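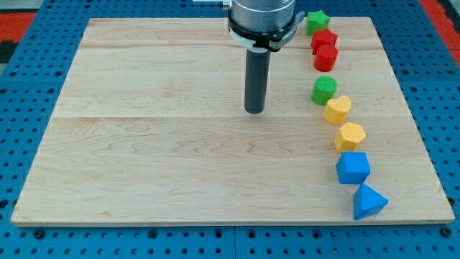

Friday, 7:40 am

Roaming test again, bldg 2. Coffee first, then the scanners.

Problem as left last night: handhelds drop off the network at the north end of the aisles, come back after 30 seconds, sometimes need a reboot. Forklift tablets fine. Same SSID, same VLAN, same everything as far as I can see.

Pulled the controller log before anyone started picking. 2283 roam events overnight with the building basically empty, so something is bouncing. Sorted by client — nearly all of it is the Lomaten handhelds sitting in the charging rack. They can hear AP 6 and AP 9 about equally and flip back and forth all night. Tablets in the same room, not one flip.

8:15
Turned AP 9 down 3 dB on 5 GHz. Flipping slowed but didn't stop. Turned it down another 3. Stopped. But now the dock door side is weak, walked it with the laptop and got -74 at the last door, which won't do for voice. Put it back up.

Need to look at roam threshold on the client instead. Lomaten default is -65, way too eager for a room this size. Tablets are on -72. Never knew that, it's not on the Trostutetti sheet and the menu is under Advanced > Radio > More, behind the PIN. PIN is on the inside of the cabinet door, please leave it there.

9:05
Changed four handhelds to -72. Left the rest alone to compare. Walked the north aisles with one of each, pinging the gateway the whole way.

old setting: 135 lost pings over the loop, one full disconnect by the stretch wrapper
new setting: 11 lost, no disconnect

Did the loop again the other way round. Old setting lost more this time, didn't write down the number, sorry. New setting lost 9.

So that's most of it. But the full disconnect bothers me. A bad threshold should give you a hiccup, not a dead radio for half a minute.

10:20
Packet capture by the stretch wrapper. Took three tries to get the adapter on the right channel (it was on 44, AP is on 149, my fault). Handheld sends reassociation to AP 6, AP 6 answers, then the key handshake dies after message 2. Handheld retries, gives up, does a complete scan from channel 1 up. There's your 30 seconds.

Fast roaming is ON at the controller. Is it on at AP 6? AP 6 was swapped in November from the Sawatzky spares and I bet it came up with the old profile. Checked: firmware two versions behind the others, profile says "default-whse" and not "whse-voice". So yes.

10:50
Asked Gillespie Haldane if I could bounce AP 6 during shift. He said lunch only. Fair enough.

Meanwhile labeled the rest of the patch panel. Ports 13 thru 20 were unmarked. Port 17 goes nowhere I can find — toned it, nothing. Taped it off.

12:10
Firmware on AP 6, correct profile, reboot. Was down around six minutes. Came back on channel 149, power auto. Fixed power to 14 to match its neighbors.

12:35
Loop again, both handhelds. No full disconnects on either. Old threshold still drops pings, new one lost 4. Capture shows the handshake finishing every time now, eight roams out of eight. Good enuogh.

1:30
Pushed -72 to all the handhelds thru Skalletti. 429 clients in the group, which is more than we own, somebody never deleted the retired ones. Push went to "pending" on a bunch and I can't tell which are dead and which are just asleep in the rack. Cleanup needed before the next push.

To do
- clean out old devices in Skalletti
- check firmware on the other two spares before they go up anywhere
- voice test at the dock doors, headset and handheld both
- pull the overnight log again Monday and compare roam count
- find out what port 17 was
- order another USB adapter, this one gets hot and the clip is brocken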